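Questions we get about Zorkska

What were you trying to find out?

Whether a small, cheap arm can learn a job in one home and still manage it in another. Most of the work I'd read used one tidy lab bench, and I wanted to know how much the bench was helping!

How much data did you use?

The first policy was trained on 600 demonstrations, all steered by hand by me and Marichka Skoryk. Then we went up to 2000, and later 3000. The big jump came between the first two – after that the curve goes nearly flat, which was a bit deflating.

Why work on ordinary tables?

They're what people have. Wood grain, cushions behind the arm, sweets left lying about, cables wandering off over the edge – I wanted all of it in the training set.
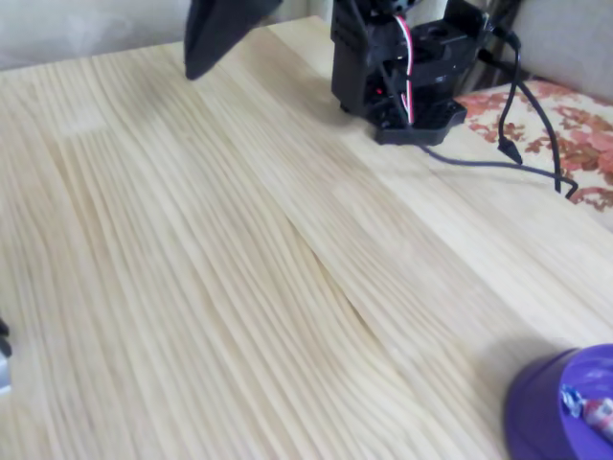 We also kept the lighting as it came. Stefaniia Dmytriv ran the Prarville sessions mostly in the evening, and those turned out to be the most useful ones we have (grudging thanks, as she'd told me so in January).

Did anything not work?

Oh yes. Randomising the table texture in simulation did next to nothing for us. I spent about 2 weeks on it and would like them back.

Can I have the code?

The training code, yes. The Garker logging tool is still a mess, so ask Pylyp Pasichnyk and he'll send you whatever runs this week.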